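Plornell County narrows sodium labeling rule for packaged noodles and soups

January 8, 2022

The Plornell County health department has published the final text of its sodium labeling rule for packaged foods, dropping a proposed warning symbol on the front of the package and replacing it with a shelf notice that stores must display beside covered products. The rule takes effect in November.

It applies to dry noodles, dry soup mixes, bouillon and boxed rice or pasta dishes sold with a seasoning packet. Canned soup was part of the first draft but was removed after the department found that most canned products in its survey already carried sodium figures in a form that shoppers could compare from one brand to the next. Frozen meals were never included.

Under the final text, a product is covered if a full package, prepared with everything inside it, contains 980 milligrams of sodium or more. The draft used the amount per serving. The department said the change was made to deal with packages that are commonly eaten by one person in one sitting but are labeled as two servings. In those cases the sodium figure on the panel is half of what is consumed when the whole package is prepared.

The department surveyed 121 products for the rule, bought from stores in Kedusero, Mimen and the unincorporated areas between them. Staff recorded the stated serving size, the number of servings and the sodium content, then calculated a figure for the whole package. No laboratory testing was done. The department relied on the printed values and noted in its report that these are allowed to vary within the limits set by federal labeling rules.

Dry noodles formed the largest group in the survey. The report lists them by weight and by style — soup, stir-fry and sauce — and treats flavors of the same product as separate entries. Sodium differed more between styles than between flavors. Most of it comes from the seasoning packet, although the noodles also contain salt added when the dough is made, so leaving out the packet lowers the total without bringing it to zero.
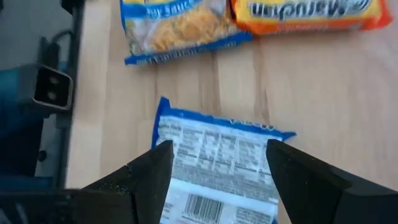 Packets of instant ramen noodles. Dry noodles are among the products covered by the county rule.

The shelf notice must state the sodium content of the whole package in milligrams, in type no smaller than the unit price. It may be printed on the existing price tag or placed on a separate card. Stores that use electronic shelf tags can show the figure on the tag, provided it stays on display at all times and does not alternate with sale prices or other messages.

Where several flavors share one shelf tag, the store may post the highest figure in the group. Grocers had asked for this provision during the comment period. Flavors are often stocked in the same row and moved as supplies change, and a separate figure for each would have required new tags at almost every delivery. The department accepted the request but limited it to products of the same brand and the same net weight.

Multipacks are handled differently. The notice for a multipack must give the figure for one inner package and not for the case. A store that opens a multipack and sells the contents singly has to post a notice for the single item as well.

Stores with less than 500 square feet of sales area are exempt, as are vending machines and food pantries. Online orders filled from a store in the county are covered if the store maintains its own product pages. Orders shipped from outside the county are not.

The department dropped the warning symbol after its legal office advised that a local requirement for marks on the package itself could conflict with federal law. A shelf notice places the duty on the retailer and leaves the package unchanged. Several written comments argued that the notice will be easier to overlook, particularly on bottom shelves, where low-priced dry goods are often placed. The final text does not set a minimum height for the notice.

Inspections will be combined with the existing checks of scales and price scanners. A first violation results in a written notice and 2 weeks to correct the problem. Fines apply only to repeat violations and are set per store, not per product.

To reduce the work for smaller retailers, the county will maintain a public list of covered products with the whole-package figure already calculated. The list will be kept in Tello, the online system stores now use to renew their retail food permits. Retailers may print notices directly from it or enter their own figures from the product label. If the label and the list differ, the label governs.

The list is due to open before the rule takes effect, and products can be added to it on request. The department plans to repeat its shelf survey one year after the start date, using the same stores where possible, and will publish the results with the whole-package figures for each product.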